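Teaching a two-handed policy to pick up pastry in simulation

Once you have your marble counter scene loading cleanly (part one of this series), it's time for the fun bit: getting a dexterous hand to take a croissant off a plate. I love this task. The shape is lumpy, the contact points keep shifting, and a grasp that works on a block usually falls apart.

You'll need the Tevthorpe scene pack, the Bakke trainer and a set of teleoperated demos. Ragnvald Boström's Drostside notes suggest 20 demos per object, and I've had good results with that.

Step 1: Record the approach

Bring the right hand in beside the plates with the fingers up, and let the thumb lead. Try to get the thumb low against the pastry before you close anything. Keep the left hand open and parked off to the side. It still gets logged, so park it in the same spot every time or the policy will learn your fidgeting!
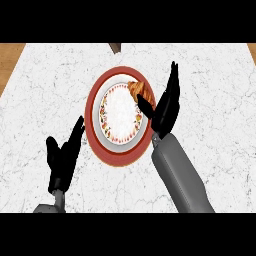
Save each demo as its own episode and throw out any where you hesitated for more than 2 seconds. Pauses are poison for behaviour cloning, as the policy can happily learn to sit there forever.

Step 2: Randomize, but gently

Shift the croissant's starting position and rotation on the plate, then replay your demos in the new layouts. Leave the stack of plates where it is for now. Change the marble texture and the lighting between runs too. I skipped textures the first time and my policy got badly confused by a new countertop.

Step 3: Train and watch the grasp

Start training with an action chunk of 10 steps. When the first checkpoint lands, run it and look closely at the fingers. You want them curled over the wide end of the croissant with the thumb and palm underneath, so the narrow end is left free.

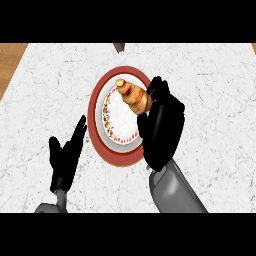 If the fingers close too early, trim the start of your demos and train again. If they squeeze too hard, lower the finger stiffness in the Flasum config before you touch the learning rate.

Step 4: Score it

Run 10 trials with fresh starting positions. A trial counts when the croissant is clear of the plate and still in the hand at the end of the episode. My first decent checkpoint managed 7, and I was thrilled!

Next up: passing it to the left hand.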